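Jul 10, 2023

# Adell Bench Safety Pack, second edition: a review

The Adell pack is a ring binder, a set of laminated cards and a wall chart. It is meant for small workrooms that run collaborative robot arms at a table, with people working close by. It costs 82 pounds and comes from a two-person publisher in Stastden. I bought my own copy and used it at our bench in Zindville, where we have two arms with hands fitted and spend most of our time picking up fruit and other small things and putting them in a tray.

I had been using the Roman checklist before this. It is free and fits on one sheet, so Adell has to earn its price.

## What you get

The binder has 25 cards, each with one rule on the front and the thinking behind it on the back. They are grouped under laying out the table, stop buttons, cables, handling and record keeping. The wall chart repeats the fronts of the cards in smaller type. I found it hard to read from a normal standing distance and took it down.

The cards are good. The wording is short and each rule says who has to do it. "The person at the pendant calls the start" is better than "ensure all staff are aware", which is the sort of thing the Roman sheet goes in for.

## Laying out the table

Card 3 asks for one work surface for the arms and a separate one for everything else, with a clear edge between them. We already had this. The front table has the tray on it and plenty of bare surface around the hand, and the screens, keyboard and spare props live on the bench behind. 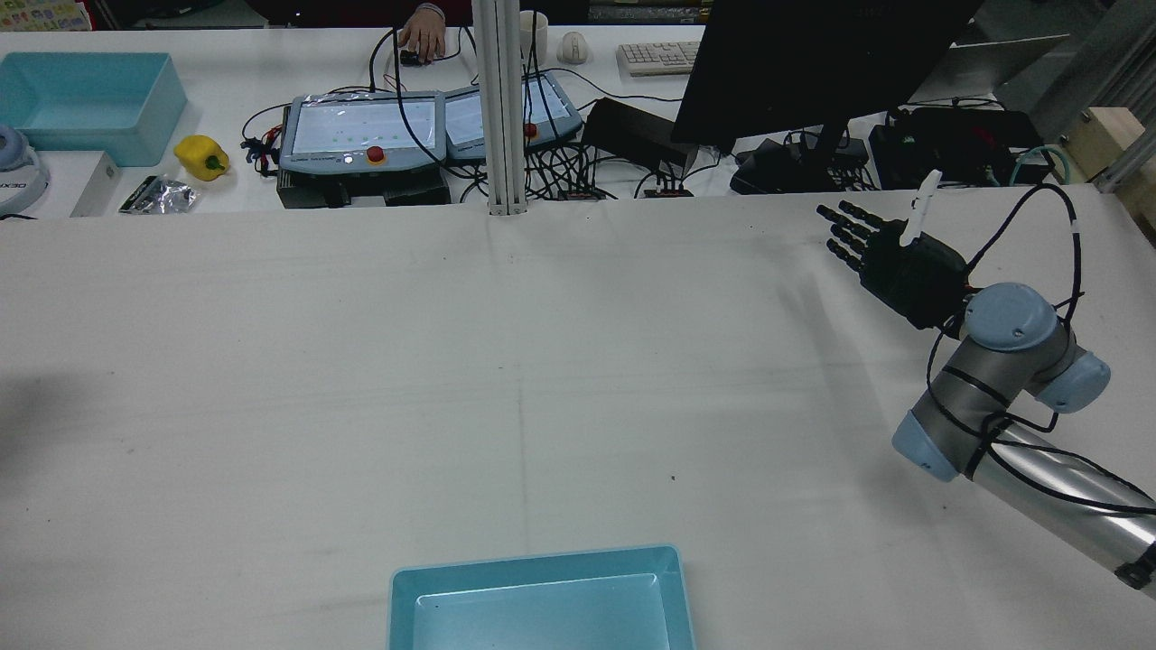

## Stop buttons

The best section of the pack. Adell wants a stop button for each arm within reach of a seated person, facing that person, with nothing stacked in front. It also asks you to press every one of them at the start of each session and write down that you did.

The card is firm that a pendant must have a fixed place. Ours have tended to wander, and the rule settled an old argument between me and Mojtaba Mohammadi, who shares the bench with me. He wanted them side by side so one person could get to both. I wanted them apart, so that nobody hits the wrong one.
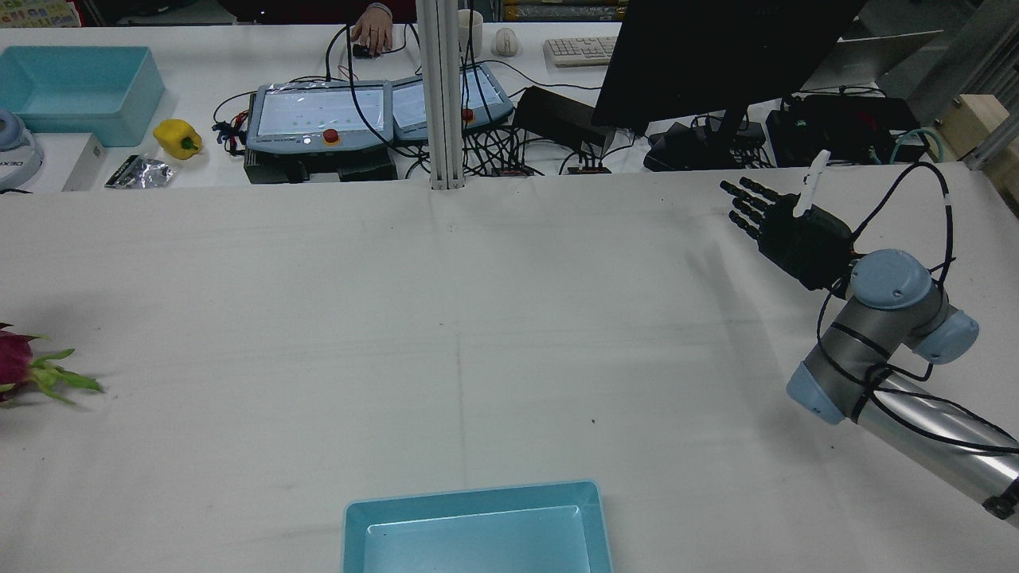 Adell comes down on his side, with the condition that each pendant is labelled with the arm it stops. The back of the card explains that in a hurry people press whichever red button is nearest, and that the right answer is to wire things so that either button stops both arms. If you can't do that, you label. I think that is sensible, though the card should say the wiring advice first. A reader who only looks at the front will get as far as buying labels.

One thing missing is any word on what to do with a hand that is holding something when the stop is pressed. Some hands keep their grip and some let go. You need to know which you have, and the pack should tell you to find out.

## Cables

This is where the pack was hardest on us. The rule is that cables on a moving arm are tied along the links with enough slack for the full turn of each joint, and that cables on the table are kept out of the arms' reach and off any edge where a person stands.
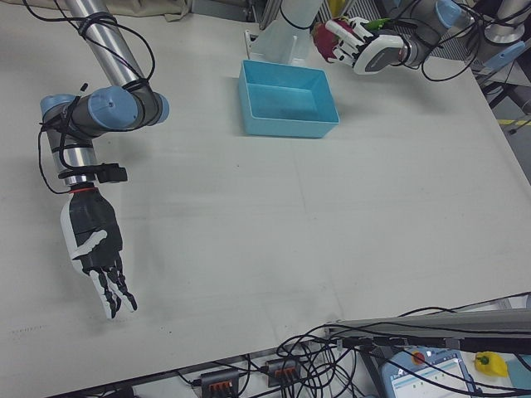
I scored our bench against the cable cards before changing anything, and we did badly. The pack gives each section a mark out of 60, which is an odd number to choose, but the scoring is simple to follow. We lost the most marks along the front rail, where black cables run over and under the metal and loop about in a heap with the connector blocks in among them. The arms' own cables hang in loose loops too, and Adell would like them closer in. I agree about the rail. I'm less sure about the arms, as cables tied too tightly at the wrist will wear, and the card gives no figure for how much slack is enough.

The Roman sheet has a single line on cables: "Keep tidy." On this subject Adell is well ahead.

## Handling and people nearby

The handling cards cover what may be put on the table and who may put it there. Props go down only when both arms are stopped. Anything not needed for the present task goes to the back bench. Soft items are preferred while a new motion is being tried, at the lowest speed that will do the job.

There is also a rule that anyone sitting across the back bench counts as being at the table — they must be told before a start, the same as the person at the pendant. I had not thought of it that way. You are used to thinking of the mouse and keyboard as office work, but a desk within an arm's length of the table isn't an office.

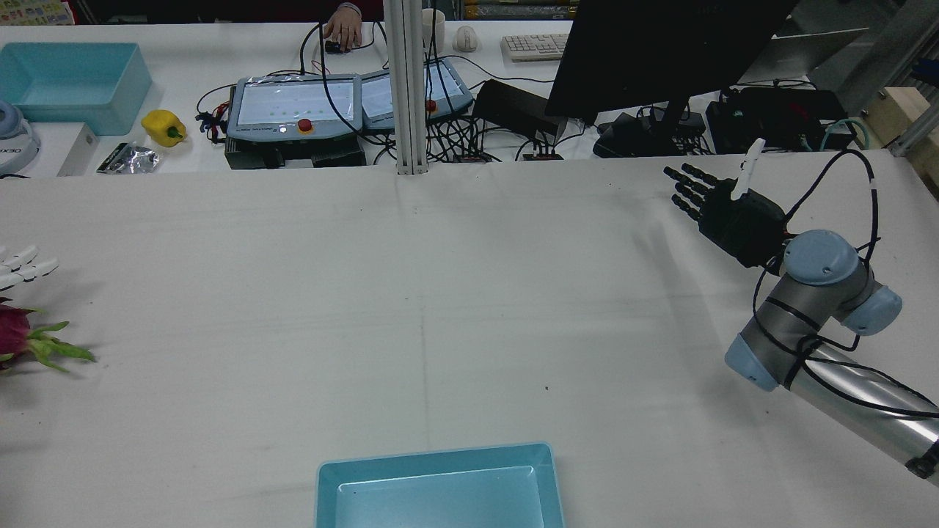 We have added a spoken call before each start and it has been no trouble to keep up. The pack suggests a written sign-off as well, for every change of task. We tried that and dropped it. On a bench where the task changes many times in a morning it turns into ticking boxes, and I would sooner people looked at the table.

## Record keeping

The weakest part. There are 2 forms, one for daily checks and one for incidents. The incident form is fine. The daily form asks for the arm's serial number every time, which could be filled in once and copied. There is no form for near misses, and those are what I would most like to have written down.

## Against the published standards

The pack doesn't replace a proper risk assessment and says so on the first page. It points you to the robot safety standards that apply and leaves you to read them. If you have never done an assessment, get help with that before you spend money on cards.

## Should you buy it?

For a bench with more than one arm, yes. The stop button and cable cards are worth having, and they are written for people who do the work. For a single arm with a proper guard around it, the Roman sheet will do, provided you write your own cable rules.

Adell says a third edition is due in September, with a near-miss form and a larger chart. If you aren't in a hurry, wait for that one.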